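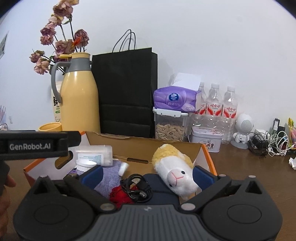

Ticket: Custom player export loses hidden attributes after squad file import
Product: Plikurex squad editor
Status: Solved
Opened by: Kenneth Kerr

Wednesday, 7:10 pm - Kenneth Kerr

Hi all! First off, I love this editor. I've been running a long save with Donholm in the second tier and I've used Plikurex to build a proper youth setup for them, with scouts, regional bias, the lot. It has made the save twice as much fun.

My problem is with exporting players. I have a defensive midfielder called Skov (a regen, came through at 16, absolute gem) and I wanted to move him and a few of his teammates into a fresh database so a friend could start a save with the same academy group. The export runs fine and the file opens fine. When I load it into the new database, though, all the visible attributes are right and the hidden ones are blank. Consistency, important matches, injury proneness, all of them. The game then fills them in at random when the save starts, so Skov went from Mr. Reliable to a guy who has one good game in five. Heartbreaking!

What I've tried so far:

Exported again with the game closed. Same result.
Exported Skov on his own. Same result.
Changed his club to Plollmont before exporting, in case it was tied to the club record. Same result.
Reinstalled the editor. Same result, and I lost my column layout, so don't bother with that one.

Happy to send the file over.

Wednesday, 7:45 pm - Support

Thanks Kenneth, great write-up. Please do attach the export. Could you also tell us two things?

1. Is the "Include staff and hidden data" box checked on the second page of the export window?
2. How many players are in the full squad file you're exporting from?

Wednesday, 8:20 pm - Kenneth Kerr

File attached. The box is checked, I was very careful about that one. The full file has 700 players in it, counting all the youth teams and the guys out on loan. I filter it down to the academy group before I hit export.

One more thing I noticed while I was in there. Potential ability comes across correctly even though the other hidden numbers don't. Skov still has the same ceiling in the new database. No idea if that helps!

Wednesday, 9:05 pm - Support

It helps a lot. Potential ability is kept in the main player table, and the other hidden values are in a second table that gets joined on the player ID. So the export is finding the player and missing the join.

Could you clear your filter completely, select Skov by hand from the full list, and export him that way?

Wednesday, 9:30 pm - Kenneth Kerr

That worked!! Consistency 17, important matches 16, everything where it should be. I even loaded up a quick test save and checked him with the in-game viewer and he's himself again.

So it's the filter? I'm using a saved one called "Academy U19" that I made back in November, if that matters.

Wednesday, 9:50 pm - Support

It matters very much, thank you. Filters saved in the older version keep their own short list of player IDs, and that list was limited to 300 entries. Your database has grown past that, so any player who was added later gets a placeholder ID in the filtered view. The main table can cope with a placeholder and the second table can't.

Steps to fix it on your end:

Open Filters, then Manage Saved.
Delete "Academy U19". Renaming or editing it will keep the old list.
Build the filter again from scratch and save it under a new name.
Go to Tools and run Rebuild Index. On a file your size it should take roughly 30 seconds.
Export as normal.

If you've already given your friend the bad file, have them start over with a new one. The random values are written when the save is created, and importing on top won't replace them.

Wednesday, 10:25 pm - Kenneth Kerr

Done, and the whole group came across perfectly! I went through the hidden numbers player by player against the original and they all match. My friend had only played a couple of preseason friendlies so he's fine with restarting. He's already planning to play Skov as a deep playmaker, which I think is a waste of his tackling, but it's his save.

Would it be possible to show a warning when an old filter is loaded? I'd never have guessed it was that. Thanks so much for the quick help, this was a really fun one to track down.

Thursday, 9:15 am - Support

Glad it's sorted! We've logged the warning as a request, and the next patch will convert old filters when they're opened. Marking this one as solved. If it comes back after the patch, reply here and the ticket will reopen.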